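Elau Clear Bins: a data card for the soft bin collection

Version 4, updated Tuesday, October 2, 2018
Maintained by Feven Admasu

What this is

Elau is a collection of notes and pictures about one humble thing I've grown very fond of: the clear, collapsible storage bin. You know the kind. Floppy plastic sides, fabric along the edges, happy to fold flat and slide behind a dresser until you need it again. The collection has 185 entries so far, covering how these bins stand, sag, crease, fold and put up with having things dropped into them.

It started as a folder of notes for the Mostis home storage pages, where we kept getting the same question (will it stay open by itself?) and kept giving different answers. So we began writing down what the bins did, and it got so interesting that we kept going!

What's in the folder

entries.csv has one row per entry, with the bin's name, its state and a free text note.
pictures/ holds the stills that go with the entries. Some entries have several, some have none.
words.txt explains the terms we use for rims, seams and folds. Read it first. It's short, and half the mail I get is answered in there.
old/ is the June version, kept for anyone who cites it. The row numbers don't match the current ones.

The table

Most of the newer entries use a white surface with plenty of clear space on it. Clear plastic on bare wood is lovely to look at and very hard to take notes about, as the grain shows through and you lose track of which line is a fold. On white, you can follow the edges much more easily. Leave room beside the bin too, so a folded one can be opened out without being lifted off the table. 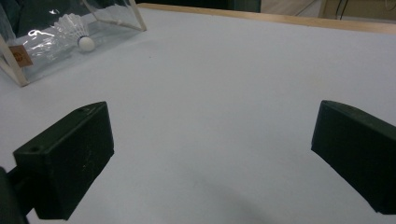
White tabletop with its pale wood edge, and a clear box off to the left.

How the states are named

Every entry gets one of four states. "Flat" means folded down. "Standing" means all the corners are up and the rim is close to a rectangle. "Slumped" means the corners are up but at least one side of the rim has dipped in. "Collapsed" is what it sounds like.

Slumped is my favorite by a mile, and it's also the biggest group. A soft rim hardly ever makes a straight line. One side dips toward the middle, the opening goes all lopsided, and the whole bin takes on a bit of character. If you're sorting a drawer and only want to toss small things in, a slumped bin works fine, but if you're after a row of matching boxes on a shelf it will drive you up the wall.

We count a bin as slumped whatever is in it. A little white ball near one wall does nothing to hold up a rim, so please don't mark a bin "full" just for having something inside. There's a separate column for contents, and "one small item" is a perfectly good value.

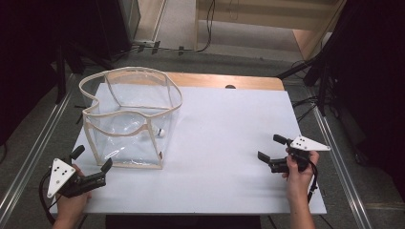
Girnititz wrote in to ask whether slumped should be split into a light and a heavy kind, as a rim that bows a little is nothing like one that folds right over into the opening. I love this idea and I've tried it on 27 rows. My trouble is that I gave several of them a different answer the second time through. If anyone has a rule of thumb that holds up, send it and I'll run it on the rest.

Creases and glare

The crease column took the most work and I think it's the best part of the whole thing. Clear sheeting remembers how it was folded. You get the long, straight fold lines from storage, and then all the little wandering wrinkles that come from handling, and they cross each other everywhere. We only record the long ones. I tried drawing the small ones once, for a single bin, and gave up after filling two pages.

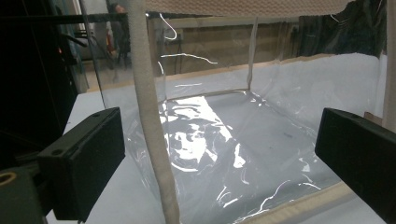
Glare is the other thing to watch for. A bright patch on the plastic can hide a fold completely, or break up along the wrinkles so that it looks like there are more folds than there really are. When we weren't sure, the crease column says "unclear", and 50 rows have that value. Please leave them in! They're handy if you want to practice on the hard ones.

Corners and edges

Corner notes use plain words: soft, stiff, padded, bare. The Visser notes, which came to us as a separate list, say "post" where we say "corner". I've kept their wording in the notes column and put ours in the corner column, so searching for either should get you there.

Known gaps

Very few entries have lids.
Colors of fabric edging are written by eye, so "beige" and "tan" get mixed up a lot.
Bin sizes are missing from the earliest rows.

Adding an entry

Pick a bin, put it on a plain surface, let it settle, then write down the state before you touch it again. Straightening the rim first is so tempting, and I still catch myself doing it. Fill in the row, check the terms against words.txt, and send it to me with any notes you like. Long notes are welcome, and so are bins with lids.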